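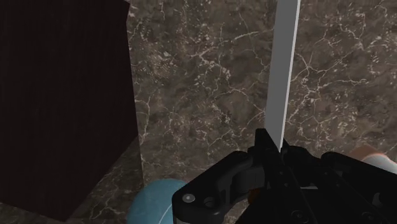 How often does a temporary holding room have to be inspected while a detainee is inside?
At intervals of no more than 30 minutes, and at every change of custody officer, with the time and the officer's initials entered in the room log.

TEMPORARY HOLDING — FACILITY INSPECTION CHECKLIST
Elora Police Department, Professional Standards
Inspector: Elżbieta Pietrzak
Accompanied by: Sgt. Naveed Jatoi
Date of inspection: 25th October
Marks: P = pass, F = fail, C = pass with comment

1. Entry and weapons control

1.1 Weapons lockers outside secure door, all keys accounted for: P
1.2 Secure door closes and latches without being pushed: F
Comment: Door stops short of the strike plate when released from half open. Closer to be adjusted or replaced. Until then the last officer through checks the latch by hand.
1.3 Notice on firearms, batons and conducted energy devices posted at eye level: P
1.4 Sally port intercom audible at desk: C
Comment: Audible with the desk radio turned down. Not tested during a shift change.

2. Holding rooms

2.1 No ligature points on door hardware, vents or bench: C
Comment: Room 7 vent cover has one raised screw. Sgt. Jatoi removed the room from use during the visit. Return to use needs a second signature.
2.2 Observation window clean and unobstructed from both sides: P
2.3 Call button lights the correct lamp at the desk: P
2.4 Room searched before and after each use, both searches logged: F
Comment: Of 109 entries sampled, 46 show the search before use only. Supervisors had initialed the pages anyway. See 4.2.

3. Restraints and medical

3.1 Handcuffs double-locked and checked for fit, time recorded: P
3.2 Restraint chair straps free of fraying: P
Comment: Tindeck chair. Straps last replaced in January.
3.3 First aid cabinet sealed and in date: P
3.4 Staff on duty can state the procedure for positional breathing difficulty: C
Comment: Officer Russo gave all steps in order. Officer Ortner left out the call to medical control until prompted. Refresher assigned.

4. Records

4.1 Use of force reports filed before end of shift: P
4.2 Supervisor review notes more than initials where an entry is incomplete: F
Comment: Repeat finding. The written order requires a reason and a corrective step.
4.3 Video retained for 700 days where force was used: C
Comment: Retention setting is correct in the Lambrakis system. Two clips were filed under the wrong incident type and have been moved.

Corrective actions for 1.2, 2.4 and 4.2 go to Lt. Usman Soomro. Item 2.1 stays open until the screw is replaced with a tamper-resistant type and the room is inspected again.

This site uses cookies to remember your settings. Accept all | Manage preferences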